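Courses > Robotics Lab > Handouts > Unit 7

Filed under: Fault analysis, manipulation

Prev | Contents | Next

Unit 7. The handover that reported success
Revised 6/14/22

Read this before the lab session and bring your own copy of the log. The incident is a small one. A two-arm cell was running a lint roller task, a dropped tool was recorded as a completed handover, and the run carried on for several more steps as if the tool were still in the gripper. No damage, no injury. The write-up that came with it was two lines long and blamed "slippery handle." I don't believe it, and by the end of this unit I hope you won't either.

The cell software is Kernero. Each arm carries a parallel gripper with soft pads. The controller decides that it is holding something by comparing the finger opening with a threshold after the close command: if the fingers stop before they are fully shut, something must be between them. That "must" is doing a lot of work.

7.1 What the gripper knows

The encoder reads 3202 when the fingers are wide open and 600 when the pads touch each other. A closed reading above the threshold sets the flag HELD. Nothing else sets it, and in the version we had, nothing cleared it except an open command.

Now think about the shape of the tool. A lint roller handle is thick in one part and thin in another, and it is rounded nearly everywhere. Pads that close on the thick part have some area to press on. Pads that close on a taper will be pushed along it by their own force.

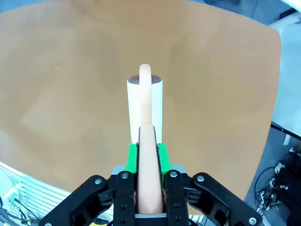

Why didn't the drop clear the HELD flag?
The flag was set once, at the moment of closing, and never checked again. The fingers went on closing after the tool left them, and the encoder showed it, but no part of the program was reading the encoder by then.

So the data needed to catch the fault was there the whole time. At the close command the reading settled at 2528, well above the threshold. Later in the same log it falls to the fully shut value in one step and stays there. You can find the line yourself in a minute or two. The person who wrote "slippery handle" evidently hadn't.

7.2 The explanations on offer

Three were put forward at the review. Take them one at a time and ask what each would predict.

Pad wear. Benoît Guillot argued for this and swapped the pads for a new set from Stalley. The drops became less frequent for a day, then came back. Some people took that as partial confirmation. I'd call it a short sample.

Too little force. The close force was raised twice. On a tapered part, more force can make things worse, and the second increase did – the tool left the pads faster. This should have ended the argument and somehow did not.

Timing of the release. In a handover there is a period when both arms grip the same object. If the giving arm starts to withdraw before it opens, the receiving arm is pulled against. The program allowed 400 milliseconds between "receiver closed" and "giver moves away," and the giver's open command was sent inside that same window, with no check that it had finished. I think this is the main cause. I also think the evidence is thinner than I'd like, as the two arms logged on separate clocks and the offset was never measured.

7.3 Where the tool is held

Arms meeting over the table leave very little choice of grasp. The roller end has to stay free for the task, so the handle has to serve both grippers, and whichever arm comes second gets what is left. The planner from Irkitz ranks grasps by reach and clearance. It doesn't rank them by how well the pads will sit on the surface, whatever the brochure suggests about "grasp quality." 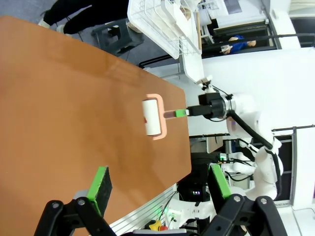 Solène Tanguy read a draft of this section and disagreed. Her view was that I am too hard on the planner, that a poor grasp with a live slip check is safer than a good grasp with none, and that students should fix the check before they touch anything else. She is right about the order of work. I still want the ranking looked at.

7.4 The safety question

A false HELD is more than a lost tool. The arm moves at its carrying speed, toward a place where it expects to put something down, and any later step that depends on the flag will run. The emergency stop would have worked, if anyone had seen a reason to press it. A stop button is no help against a fault that looks like normal running.

For the session

1. Find the drop in the log and state the delay between it and the first step that should have been refused.
2. Write a check that clears HELD while the arm is moving. Say what it does with a soft object that compresses slowly.
3. Propose a test that would separate the force explanation from the timing one. "Run it again and watch" will be returned unmarked.

Logs go to Ningsih Ngau, in the usual folder.

Prev | Contents | Next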